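Ticket: Gripper reports "object held" when it is holding air
Product: Koren gripper on simulated arm, desk-tidy task
Opened by: Nima Rashti
Assigned to: Roveck simulation support
Status: Closed, fixed in config (see last entry)

Nima Rashti, 09:10
Since the March update our arm has become very confident. It goes to the desk, closes the gripper on nothing whatsoever, announces "object held" and carries the nothing to the drop point with great care. It then scores itself a success. Of the last 40 runs, 10 ended this way. I would like the same appraisal system for myself, but until then please advise.

Already tried: restarting the simulator, reloading the scene, clearing the cache, restarting the simulator again but more firmly. No change.

Roveck support, 10:25
Thanks Nima. Could you send a wrist view from one of the bad runs, before the fingers close, and the value of hold_threshold from your gripper file?

Nima Rashti, 10:50
Wrist view below. Threshold is 2,000, whatever a 2,000 is. The file doesn't give units and neither does the manual, which refers me to the file.

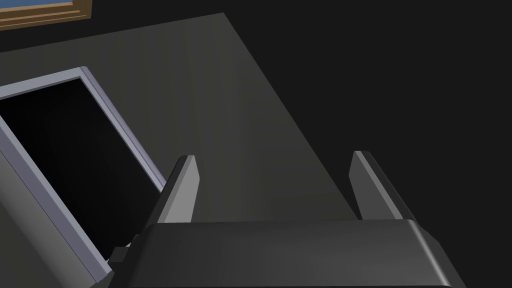 Wrist view, jaws open, monitor to the left.

Roveck support, 11:30
That helps. Two things we'd like to rule out.

First, contact with the monitor. The palm housing is very close to the lower corner of the screen from this angle. If the collision shape is fatter than the visible one, the arm may be leaning on the monitor and reading that as a grip. Please turn on "show collision shapes" and rerun.

Second, the threshold itself. The update changed how motor effort is scaled. Old files still load without complaint, but their numbers no longer mean what they did.

Nima Rashti, 13:05
Collision shapes on. They fit snugly and the monitor is innocent. I also moved it well out of the way and got a false hold on the very next run, so I have put it back with an apology.

Logged the effort value on an empty close: it peaks just over 2,000 as the fingers meet. So the gripper squeezes its own fingertips, feels resistance and concludes that it has caught something.

Roveck support, 13:40
Agreed, that's the fault. Please set hold_threshold to 3,000 and add min_width_check: true, so a fully shut jaw can never count as a hold. The second line matters more than the first.

Nima Rashti, 15:20
Both in. Another 40 runs, no false holds. When it misses now, it says so and tries again.

One request before you close this: a warning when an old gripper file is loaded would have saved me a morning. Also, the Kerekes scoring script takes the gripper's word for everything. I've changed our copy to check where the object ended up.

Roveck support, 15:45
Load warning raised as a feature request. Units for hold_threshold are going into the manual. Closing.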